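FOR IMMEDIATE RELEASE

Urnemcombe Table Company Opens Repair Workshop in Fisturham, With Free Help for Local Households

FISTURHAM, June. The Urnemcombe Table Company is very pleased to announce the opening of its first repair workshop, on the ground floor of the old Birnis grain store in Fisturham, where families can bring in the tables they eat at, work at and argue over and have them put right by people who love the job. The doors open at 9 a.m. with coffee, rolls and a good many sanding blocks laid out for anyone who would like to have a go.

The company has been building plain, sturdy tables for kitchens, schools and libraries for 32 years, and in that time the question its staff have heard more than any other has been what to do with an old one. A leg works loose, a top gets a ring from a hot pan, a child goes at the edge with a fork, and before long a perfectly good piece of furniture is out on the curb with a sign taped to it. The new workshop is meant to give those tables a second life, and to make the whole business a good deal less frightening for people who have never held a clamp.

"I grew up doing my homework at a table my grandmother bought secondhand, and my own kids do theirs at it now," said Nneka Nwosu, founder of the Urnemcombe Table Company. "It has been sanded down so many times I'm surprised there's any left. When people tell me they feel silly for wanting to save an old table, I tell them to bring it in and sit down with us for a while. Some of the nicest afternoons of my working life have been spent listening to where a table came from."
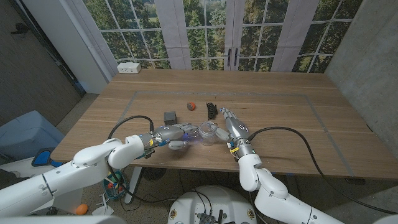

A light wooden tabletop marked out with thin gray tape.

The workshop has 11 benches, each with its own lamp and vise, and a finishing room at the back with proper ventilation for oils and varnishes. Visitors can drop a table off and collect it when it is done, or they can book a bench and do the work themselves with a member of staff close by. The company expects most people will do a little of both, handing over the tricky joints and keeping the sanding and oiling for themselves, and it is happy to split a job up in whatever way suits the family and the family car.

Small repairs such as tightening a wobbly leg, gluing a split rail or lifting a water mark will be free for anyone living in Fisturham or the surrounding villages. Larger jobs, including full refinishing and replacement tops, start at $55, and a written price will always be given before any work begins. Tables do not need to have been made by the company, or to be worth anything to anybody but their owners.

The free repairs are paid for by the Ibrahim Fund, which the company set up out of the sale of offcuts and factory seconds. Last year the company's makers sorted 1,152 boards that were too short or too knotty for a full-size table. Many of them became stools, shelves and cutting boards, and every dollar from those sales has gone into the fund. The company would like to thank each and every customer who came home with a cutting board they may not strictly have needed.

Getting the old grain store ready has been a long and sometimes dusty undertaking. The floor had to be leveled, the loading doors rehung and the windows on the street side opened up again after many years behind boards. The original beams have been kept, along with the painted Birnis name over the entrance, which the builders cleaned by hand and which older residents have been stopping to look at ever since.

"We wanted people to walk in and feel they were allowed to touch things," said Dineo Radebe, who will manage the workshop. "Wood is very forgiving if you give it time. You can make a mistake, let it dry, sand it back and try again, and most of us on the staff learned by doing just that. So please come and make your mistakes here, where there's someone to put the kettle on." 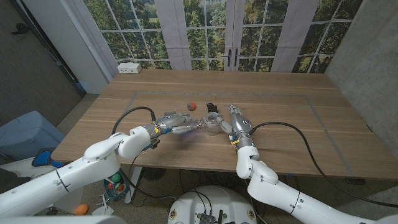
Opening Day and Regular Classes

Opening day runs from 9 a.m. to 4 p.m. and there is no charge to come in. Staff will show how to reglue a loose joint in the morning and how to oil a tabletop after lunch, and there will be a corner for children with soft wood, blunt tools and plenty of aprons. Visitors are welcome to bring along one small table or stool to be looked over. For anything too big to carry, a few photographs and a rough set of measurements will do nicely.

Evening classes begin the following week at 6:30 p.m. The first course covers cleaning, sanding and finishing, and needs no experience at all. A second course on joints and legs will follow in the fall. Tools and materials are included in the price of each class, and places can be booked at the front desk of the workshop or at the company's Urnemcombe showroom.

About the Urnemcombe Table Company

The Urnemcombe Table Company designs and builds wooden tables for homes, schools and public buildings. It remains owned by the people who work there. Its showroom and main factory are in Urnemcombe, and its repair workshop is in the Birnis grain store, Fisturham.

Press contact: Dineo Radebe, Workshop Manager, Urnemcombe Table Company. Interviews and visits to the workshop before opening day can be arranged on request.

###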